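30/10/2023

Second day of the hearing in the Tellden case. I took the early bus and was in my seat before they unlocked the side door for the lawyers.

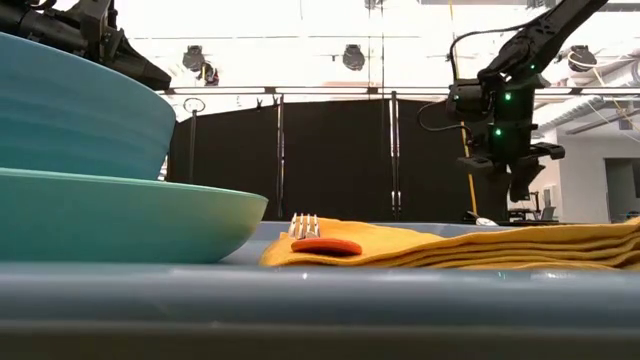
Two bowls and the yellow napkin.

Ludivine Ferrand was on the stand most of the morning. She kept the equipment records at the Stivutel campus for five years and says she was moved to a desk job in March, after she wrote to the dean about radios and body cameras that were signed out and never signed back in. The college says the move was planned well before her letter. Her lawyer asked to see the plan. The college's lawyer said it was a verbal plan — the judge wrote something down at that point and did not look up for a while.

The number everyone keeps coming back to is $2,831, the cut to her yearly pay. I had expected it to be more. The lawyer for the college called it minor. Ferrand said it was her car insurance and most of a winter's heating, and left it there.

In the afternoon we had the man from Mollah, the company that ran the inventory check. He was dull and careful and I think he helped her. He read from his report for a long time. Around 100 entries had no return signature. He would not say the items were stolen, only that he could not find them, and he would not be pushed off that by either side.

Lunch was soup at the place on Plerby Street. It has gone up again. I shared a table with a retired bailiff who thinks the college will settle before the week is out. He has been wrong before, by his own account.

The hearing room is cold. I must take the gray cardigan tomorrow and a second pen, as mine gave out during the Mollah report and I had to finish in pencil. My notes from the last hour are hard to read and I should copy them out tonight.

Home by 5. Called my sister, who wanted to talk about her roof. Did the ironing. Court resumes in the morning with the dean.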